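Two Nights in Mellcombe, or How I Learned to Love the Earplug

2 April 2023

Somewhere past my fortieth birthday I stopped being a person who goes to music festivals and became a person who reads the parking instructions for music festivals. I bring this up so you know who you're dealing with.

The Mellcombe lineup went up last week and my phone has not stopped buzzing. Arnetti are headlining the first night. If you were in college when I was, you either owned the first Arnetti record or lived with somebody who played it through the wall at two in the morning. I was the one playing it through the wall. I would like to apologize to everyone on that floor, and also to say that the third track still holds up.

The second night belongs to Araya, who I had never heard of until my niece sent me a playlist with 53 songs on it and the message "homework." I have done most of the homework. It's good! There's a lot of bass and a lot of whispering, and one song that is mainly a drum machine having a bad day. I've played that one more than I'll admit to her.

So I bought a ticket for both nights. My order number is 2281, and I choose to believe that means only 2,280 people were more foolish than me before breakfast. The service fee was listed separately from the processing fee, which was listed separately from the delivery fee for a ticket that arrived by email. I guess somebody had to carry it.

Then came packing, or at least the list, because the festival isn't until June and I have already started the list. In my twenties I took a toothbrush and a sweatshirt. The current version runs to a second page and has a section for knees. 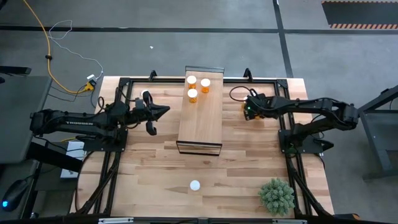
Three pill bottles. Headliners of any bag packed after forty.

The place itself is a big sloping field outside Anville with a stage at the bottom, so the crowd gathers by gravity. The last time I went it rained from the first support act on, and by the end of the night everyone had slid a few yards closer to the band. I've never had such a good view. I've also never found my left shoe.

The food was better than it had any right to be. There was a truck selling grilled cheese with pickled peppers in it, and I stood in that line through an entire set by a band I'd told people I was going to see. I could hear them fine. They sounded a lot like grilled cheese. If the truck is back this year I plan to miss somebody else.

My one real complaint about the new schedule is the start time. Arnetti go on at a quarter to eleven. These are men my age or older, and I can't be the only one worried about them. Would it kill anyone to try a headliner at seven thirty? We could all sing the chorus of the big one, clap politely and be home with our feet up while the younger folks get on with whatever it is that happens in the dance tent.

Araya starts even later, and my niece says that's the point. She is also coming now, by the way, with two friends, and I've been told I'm driving. I have been given a list of songs I may not play in the car. Arnetti is on it twice.

If you've camped at Mellcombe lately, tell me in the comments whether the upper field is still the quiet one. And whether they've done anything about the showers.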